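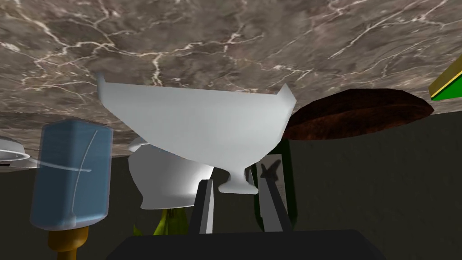

Wrist view from a Wamby session, with a pedestal bowl and a blue bottle near the open gripper.

Celtico opens Wamby home simulator to small labs

04/04/2022

VILELANCE — Celtico has started selling seats on Wamby, its hosted simulator for household robot arms, to labs and small firms that want to rehearse kitchen and tidying work before they run it on hardware. The service had been limited to a closed group of testers since November.

A seat costs $1,682 a year and covers one user and one simulated arm with a two-finger gripper. The library at launch holds 176 home layouts and some 700 household items, among them dishes, cutlery, bottles, small boxes and food. Customers can import their own arm model, but the company's support desk will only answer questions on the stock one for now.

Wamby runs in a browser window. The user picks a layout, places the items or lets the program scatter them, and drives the arm with a hand controller or a script. Each session is saved with the joint positions, the gripper opening and the view from the wrist. It can be played back later with different lighting or different surface materials.

Jolene Tautahi, product lead at Celtico, said the wrist view was the feature testers asked about most.

"A lot of simulators give you a nice picture from the corner of the room," Tautahi said. "The arm doesn't get that. It gets what is in front of its fingers, at whatever angle the wrist happens to be, and people want to train on that."

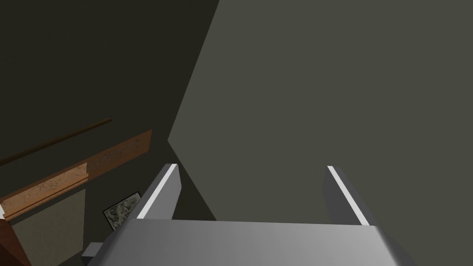

Layouts in Wamby are sold as furnished homes, and the arm can be turned to face any part of them. Celtico says this matters for teams working on search, where the arm has to look for an item before it can reach for it. A session may include long stretches in which the gripper is open and empty, facing a large blank surface with only the end of a wooden shelf and a small framed picture off to one side. Those stretches are kept in the saved file by default. Users who only want the grasping part can set a trim rule, though the rule applies to a whole batch and cannot yet be changed for a single session.

The rendering is plain by the standards of current video games. Objects have visible flat facets, shadows are simple, and glass is handled as a tinted see-through material. Tautahi said the team had chosen speed over finish so that a batch of sessions could run overnight on a modest machine. A higher-detail mode is planned, with no date given.

Quentin Leclerc runs a four-person workshop in Vilelance that builds arms for assisted-living kitchens, and he had one of the test seats. He used it mainly for table clearing.

"The forks were the hard part for us," Leclerc said. "A bowl you can be a little off with. With a fork the handle comes right up toward the wrist and the tines are way out at the other end, and our script kept getting the distance wrong. I would sooner find that out on a screen than in a customer's drawer."
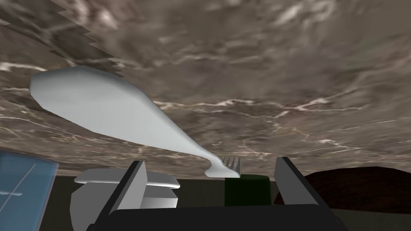
A white fork seen from the wrist in Wamby, its tines just above the top of a dark green cylinder.

Leclerc's workshop ran 19 table layouts during the test and moved its cutlery script to a real arm in the last weeks of it. He said the gripper opening carried over well, but friction did not, and the team had to retune the closing force by hand. Thin objects also slid through surfaces now and then in the early builds. Celtico said a fix for that went out before the launch, and Leclerc said he had seen it less often since.

His other complaint was the file size. A full day of sessions filled the storage that comes with a seat, and the export tool was slow with long recordings. Extra storage is billed by the month.

The layouts go beyond kitchens. Bathrooms, hallways and living areas can be joined to the room where the arm is working, and doorways are left open so that the next room is visible through them. 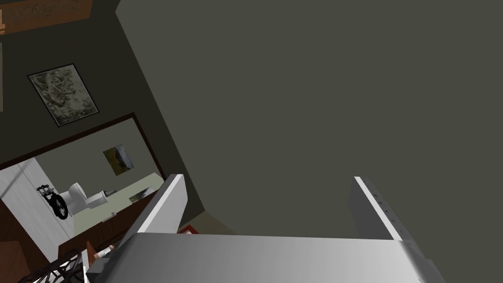

Doors that open and close are not part of the launch version, and neither are drawers, although cabinets and counters can be used as surfaces to set things down on. Tautahi said drawers were being tested in-house and would be added to existing seats at no charge. Water and other liquids are not on the current list of planned work.

Buyers can choose between the standard library and a second set called Renaud, which has the same items with heavier wear and duller colors. Celtico made it after testers said their vision models did worse on scuffed dishes than on new ones. The price is the same, and a seat can switch between the two once a month.

Schools and colleges can apply for a reduced rate, which Celtico sets case by case. The company is also offering a two-week trial with a smaller set of layouts and no export. Trial sessions are deleted when the two weeks end unless the user buys a seat first.

Orders are being taken through Celtico's sales office in Vilelance. New accounts are set up within three working days.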